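Visit report: Nesitz open day, handheld gripper demonstration
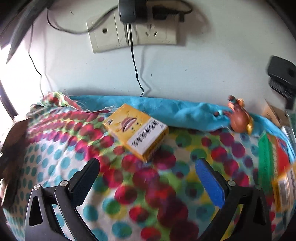
Automation / Site visits

Nesitz opened its workshop to outside visitors in March and I went along for the afternoon session. The firm builds grippers and the software that goes with them. Most of the talk was given by Lensa Lencho, who runs the recording work, with Rafail Psarras on the mechanical side.

The tool is carried by a person and has a camera looking forward over the jaws. Whoever holds it does an ordinary household job, and the recording is later used to train an arm fitted with the same jaws. Psarras went through the hardware first. Both fingers are black and angular, with a textured pad on the inner face, one dark and one bright blue. The frame behind them has triangular cut-outs, and the fingers turn on round silver pivot screws. I asked about pad wear and was told that the pads are swapped after 58 hours of use.

Lencho then showed recordings made in people's homes. She spent longest on one taken over a bed. A small yellow box lies at an angle on a polka-dot quilt, just ahead of the open jaws. She considers this a hard case for the software. The dots are in six colours, the quilt is soft, and strong daylight comes in from a window at the left. Cables run down the white wall behind, and there is a crumpled turquoise cloth or pillow against it. A plain bench gives the software far less to sort out.

The current set, named Wasodine, holds 1232 recordings. Sorting is done with a program called Noltance, which marks where the jaws open and close. Its output is checked by two people before anything goes forward. Failed grasps are kept and labelled as such.

Visitors could try the tool in pairs. It is lighter than I expected, but the wrist has to stay straighter than feels natural, and I dropped a carton twice. The grip force is not displayed anywhere. Psarras said a readout is planned for the next version, to be called Galanis, and gave no date for it.

Handouts were available at the door. The parts list in mine was missing its second page.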